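PLAYROOM AND SNACK ROOM CHECK – WITH COMMENTS
Birkport Family Center, Lultden Street side
Walked by: Wael Tahiri
Wednesday, started before doors open. Typed up same morning so excuse the spelling.

Marks used: OK / FIX (do this week) / STOP (do not use till done) / N/A

Last check was March. Anything carried over says so.

1. ENTRANCE AND COAT AREA

1.1 Door closes by itself, doesn't slam – FIX
Slams. Closer arm needs a turn or two. Finger guard on hinge side is fine, the one on the latch side has come away at the bottom. Press it back for now, new strip on order from Tóth.

1.2 Coat hooks, height and tips – OK
All round tips now. The two sharp ones from last time are gone, thank you whoever did it.

1.3 Floor mat flat, no curled corners – FIX
Left corner curls. Tape is not a repair. Swap it with the one from the back hall, that one never gets walked on.

1.4 Stroller parking clear of exit – OK at time of check
Come back at pickup and look again. Morning is never the problem.

1.5 Sign-in shelf – OK
Pen on string. String is short enough, measured against the card.

2. FLOORS AND WALKWAYS

2.1 Trip hazards – FIX
Edge strip between carpet and vinyl lifts when you step on the end of it. One screw missing. Any countersunk screw will do, check no head sticks up after.

2.2 Clear path to both exits – OK

2.3 Carpet clean, no staples, beads etc – OK
Found a thumb tack under the bookcase. So OK now. Somebody is still putting up artwork with tacks – putty only please, it's in the top drawer.

2.4 Wet floor sign where it should be – OK

3. FURNITURE

3.1 Bookcase fixed to wall – OK
Pulled hard on top shelf, no movement. Bracket screws tight.

3.2 Low shelf unit by window – FIX
Carried over. Not fixed to the wall. I know it's low, still wants a bracket, kids climb it. Bracket is in the supply closet in a bag with the unit's name on it, been there since the last walk.

3.3 Chairs – one STOP
Small chair, crack in the back leg weld. Taken out and tagged. Don't put it back because you're one short, borrow from upstairs.

3.4 Tables stable, edges smooth – OK
Rocked every one. Folding table locks both click. Wipe the undersides sometime, there is gum.

3.5 Cabinet locks (cleaning stuff) – OK
Magnet key hanging up high where it belongs.

3.6 Blind cords – FIX
Middle window cord is off its cleat again. Needs winding up after every use, or get the cordless kind. I've asked for a price.

4. ELECTRICAL

4.1 Outlet covers – FIX
One missing behind the beanbags. Spare covers are with the batteries.

4.2 Cords, no fraying – OK
Fan cord was stretched across the corner, moved it.

4.3 Night light / hall light – OK

4.4 Extension strips – OK
One strip, nothing plugged into it but the CD player. Keep it that way, no kettles.

5. FIRE AND FIRST AID

5.1 Extinguisher, gauge in green, pin and tag – OK
Tag initialed.

5.2 Smoke alarm test – OK
Loud. Warn the office next time, they came out.

5.3 Exit lights – FIX
Back exit light dim. Battery I guess. Report to building.

5.4 First aid box – FIX
Low on small bandages, no tweezers. Ice packs fine. Somebody used the tape for a craft. Box should have 5 pairs of gloves, top up when you do the bandages.

5.5 Emergency card by phone – OK
Still has the old office extension on it. Correct one is 107. Wrote it in by hand, reprint when you have a minute.

6. SNACK AREA

6.1 Fridge temp – OK
Thermometer on middle shelf, within range. Log filled in every day, nice.

6.2 Hot water at kids' sink – OK
Not too hot. Checked twice after running it a while.

6.3 Allergy list up and current – FIX
List is up. It's the previous one. New one is in the tray, under the newsletters. Do this today not this week.

6.4 Dishes and plates – chips, cracks, stacking – OK with comment
Ran a finger round every rim. No chips. Ceramic ones go on the low shelf, stack short, heavy end of stack at the back. If one gets chipped it goes out, no gluing. Play food and pretend meals – use the plastic set for unsupervised play, ceramic only at the table with an adult.

6.5 Trash can lid – OK
Pedal sticks a bit.

7. TOYS AND SOFT ITEMS

7.1 Small parts – FIX
Emptied the under-threes bin on the floor. Loose wheel, a button, half a crayon. All removed. The wheel fits the yellow truck, truck is in the repair tub. Size tube is on top of the cabinet, use it before anything new goes in.

7.2 Batteries compartments screwed shut – OK
Talking phone has a stripped screw but holds. Watch it.

7.3 Puzzles and blocks – OK
One block splintered, sanded it. Fine now.

7.4 Plush toys – seams, eyes, ears, stuffing – OK with comment
How to check, as it keeps getting skipped. Pull the seams, thumbs either side. Tug both eyes, hard. Anything sewn on at the ears or tail gets a tug too. Squeeze all over for lumps. White ones show dirt first, so they go in the wash bag first. Long ears dry slow, hang by the body not by the ears, ears stretch.
White bunny with the pink inside the ears, on the green plate: leave toys off the ceramic when food is about. Plate gets washed before it goes back to snack.
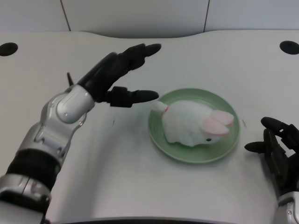
7.5 Dress-up box – FIX
Long scarf and two necklaces on cord. Cord ones out. Scarf cut down or out, your pick.

7.6 Wash log for soft toys – FIX
Last entry has no initials. If it isn't signed I have to count it as not done, sorry.

8. OUTSIDE, SMALL YARD

8.1 Gate latch – OK
Oiled. Closes on its own from half open.

8.2 Fence – OK
Bottom wire on the parking lot side bent up, bent it back.

8.3 Sandbox cover – FIX
Cover has a tear along the fold. Cats. Pliselon have the replacement listed, I've passed it to the office.

8.4 Ground under climber – FIX
Bark is thin at the bottom of the slide where they all land. Rake it back from the edges first, then see if we need bags. Quote was 200 delivered, which seems a lot for bark.

8.5 Water table – OK
Empty and upside down like it should be overnight.

TO DO, IN ORDER

Today: allergy list (6.3). Outlet cover (4.1). Blind cord on cleat (3.6).
By end of week: shelf bracket (3.2), edge strip screw (2.1), door closer and finger guard (1.1), first aid top up (5.4), dress-up box (7.5).
Report to building: exit light (5.3).
Waiting on parts or price: finger guard strip, sandbox cover, cordless blinds, bark.

COMMENTS FROM STAFF, added to sheet

"Can we get a second wash bag, the one we have is always full." – Yes, put it on the list with the bandages.

"Cracked chair, can it be welded?" – Not by us. Toss it.

"Do the dolls count as plush for 7.4?" – Soft body ones yes. Hard dolls go under 7.1, check arms and shoes.

"Is the bookcase ok with the atlas set on top?" – No. Heavy stuff bottom shelf. I missed that on teh walk, must of been put up after.

Repair budget left for the room is 700, before the bark. Next walk same route, starting from the yard end so section 8 doesn't get rushed again.

W. Tahiri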